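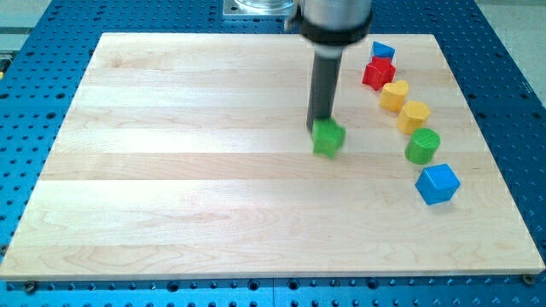
# Blocs géométriques en bois : Lirkell révise sa gamme de formes

L'atelier Lirkell, installé à Flestberg, a arrêté en avril la liste des formes de sa prochaine série de blocs en bois colorés. L'étoile, le cœur, le prisme triangulaire, le bloc hexagonal, le cylindre et le cube sont conservés. Les quatre teintes restent le bleu, le vert, le jaune et le rouge, mais leur attribution n'est plus figée : une même forme peut désormais exister en plusieurs couleurs. L'étoile est ainsi proposée en rouge et en vert.

La modification porte sur un point soulevé par les utilisateurs de la série précédente, où chaque forme correspondait à une seule couleur. Un exercice de tri par forme pouvait alors être réussi sans que la forme soit prise en compte. « Avec deux étoiles de teintes différentes, le critère de couleur ne suffit plus », indique Chiharu Takeda, responsable de la conception chez Lirkell. Le cœur et l'hexagone sont tous deux disponibles en jaune, ce qui oblige à l'inverse à distinguer deux contours dans une teinte identique.

## Tolérances et arêtes

Les blocs sont débités dans des carrelets séchés en atelier, puis calibrés avant mise en couleur. La cote de référence est de 32 mm pour l'arête du cube ; la hauteur du cylindre et celle du bloc hexagonal en sont dérivées. Les arêtes vives sont abattues à la ponceuse, à l'exception des angles rentrants de l'étoile, repris à la main avec une cale profilée. Cette opération représente à elle seule la plus grande part du temps de finition de la pièce. Lirkell a étudié un contour d'étoile à branches plus courtes, plus simple à poncer, mais l'a écarté : la silhouette se confondait avec celle de l'hexagone à distance.

La teinte est appliquée en trois passes, avec égrenage intermédiaire. Le cahier des charges impose une couleur uniforme sur les chants et sur les faces, point sur lequel plusieurs lots d'essai avaient été refusés. Les faces en bois de bout absorbent davantage le produit et fonçaient nettement après la deuxième passe. Un bouche-pores est maintenant posé sur ces faces avant la première application.

## Une planche d'érable comme surface de présentation

Pour la disposition des pièces, l'atelier a retenu une planche rectangulaire en érable, formée de sept lames jointes chant contre chant. Les lames ne sont pas triées par nuance et de légers écarts de ton subsistent de l'une à l'autre. Le fil reste discret et les quatre teintes des blocs s'y détachent sans difficulté — un fond plus sombre avait été envisagé, puis abandonné en raison du faible contraste avec le bleu.

Le collage des planches est confié à la menuiserie Ebihara, qui les livre poncées. Un délai de repos de 11 jours est observé entre la sortie de presse et le contrôle de planéité. Les pièces présentant un voile sont renvoyées au rabotage.

## Disponibilité

La première série comprendra environ 53 coffrets, distribués par Andirum aux écoles et aux ludothèques qui en ont fait la demande. Chaque coffret est accompagné d'une fiche proposant des exercices d'alignement, de tri et d'appariement. La planche est vendue séparément. Les blocs de l'ancienne série restent compatibles, les cotes n'ayant pas été modifiées, et peuvent être mélangés aux nouveaux. Les pièces à l'unité, notamment les étoiles, pourront être commandées auprès de l'atelier une fois les coffrets expédiés. Lirkell n'a pas encore fixé le tarif de ces pièces de remplacement.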